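How Does a Touch Screen Know Where Your Finger Is?

You tap a picture on a tablet and a game opens. The glass did not bend and no button moved. 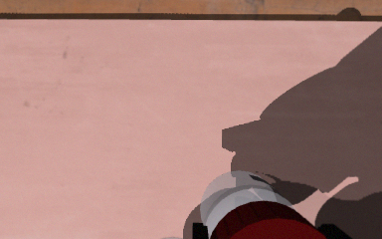

The secret is electricity. Your body can hold a tiny amount of electric charge, and so can the screen. Under the top glass is a very thin layer of material that carries electricity. It is made in lines that cross each other like the lines on graph paper, and you can see right through it.

When your finger comes close, it changes the charge at the nearest crossing. A small chip checks all the lines again and again, 100 times a second or more on many tablets. It finds the spot that changed and tells the tablet, "Finger here!"

Why don't gloves work?

Thick wool does not carry electricity well, and it keeps your finger too far from the lines. Some gloves have special thread in the fingertips that lets the charge through.

Try it

Ask a grown-up first. With the tablet on, touch the screen with a dry pencil eraser. Then touch it with your finger. Which one did the screen notice?

New words

Charge: electricity that is stored on something.
Chip: a tiny part that does the thinking in a device.

Written by Jiahui Long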